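3.2 Household textiles and laundering practice

The second part of the survey dealt with the care of cloths and towels in the home. Interviews were held in two districts, Hakcombe and Ustwood, and covered 318 households in total. Each household was asked to keep a laundry diary for 4 weeks and to record every load washed, the water temperature selected, the drying method, and the types of items placed together. The completed diaries gave 1,640 usable load records. Entries that lacked a temperature or a list of items were left out of the analysis.

Cleaning cloths and small towels were handled less consistently than clothing or bed linen. In Hakcombe, most respondents washed them with bath towels. In Ustwood, where more homes depended on shared laundry rooms, they were often saved up and washed as a separate load at the end of the week. Miranda noted a similar split between private and shared facilities in his earlier work on the Segura housing blocks, although that study did not record drying.

Synthetic cloths raised particular questions. Of the households surveyed, 187 owned at least one microfiber towel, but few followed a fixed routine for it. Fabric softener was used in many of the loads that included such towels, and several respondents stated that they had never read the care label. Others kept microfiber apart from cotton to avoid picking up lint. Color also played a part in sorting. Strongly dyed towels were washed with dark clothing during their first months of use and later moved to mixed loads, often without any change in temperature.

Storage was recorded during the home visits. The interviewer noted whether cloths were folded, hung, or left on a work surface between uses, and whether clean and used items were kept apart. Rankin's coding scheme was applied with one change: the categories "hung" and "draped" were combined, as interviewers did not separate them reliably during the June pilot. Light, smooth surfaces such as the one in Figure 4 were coded as "plain" under surface type. Surface type was not used in the regression models reported in Section 3.3. 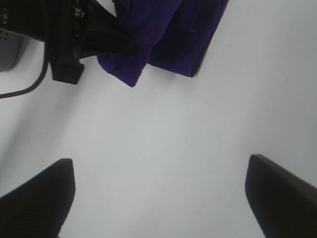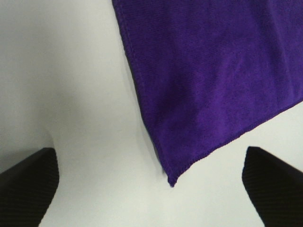 Figure 4. Plain white surface (first image) and purple microfiber towel (second image).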